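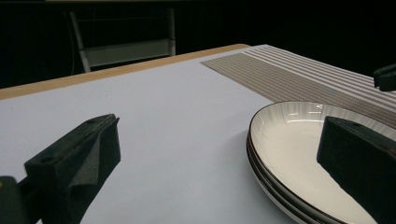

What does one row in the Grandatberg rainfall table stand for?
One row is one gauge on one calendar day, with the depth in millimetres read at the morning visit and booked to the day before.

Contents
gauges.csv lists the 21 gauges with name, height above sea level and date of first reading. daily.csv holds the readings. notes.csv holds the remarks copied from the observers' books, keyed by gauge and day.

Columns in daily.csv
gauge_id: short text code, stable between releases
day: year, month, day, separated by hyphens
depth_mm: one decimal place; blank if no reading was taken
flag: blank, E (estimated), A (total for more than one day) or S (melted snow)

A blank depth is a missing value and must not be read as zero. Dry days are entered as 0.0. Where flag is A, the depth covers every blank day directly before it at the same gauge.

Known problems
The Jener gauge was moved uphill by 69 metres in January and keeps its old code. Treat the two parts as separate series if you are working on trends. Wornonska has 5 gaps longer than a month, all in winter. Readings at gauges above 700 metres are too low in strong wind, and no correction has been applied.
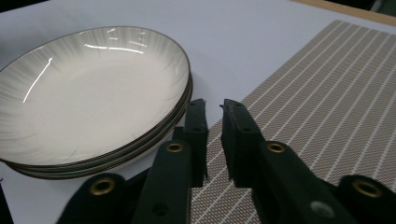

The Chaudhry gauge was read in inches until its funnel was replaced. Those values were converted to millimetres and then rounded, so small depths fall into steps. The original figures are kept in notes.csv.

Checks
Jawad Khattak typed the books and Shabnam Qureshi compared each monthly total with the total written by the observer. Where they differed, the daily readings were kept and the written total was copied to notes.csv.

Changes
25 July 2024: duplicate rows for Wornonska removed; flag S added.
Earlier releases used flag M for melted snow and for missing readings. Scripts that test for M need changing.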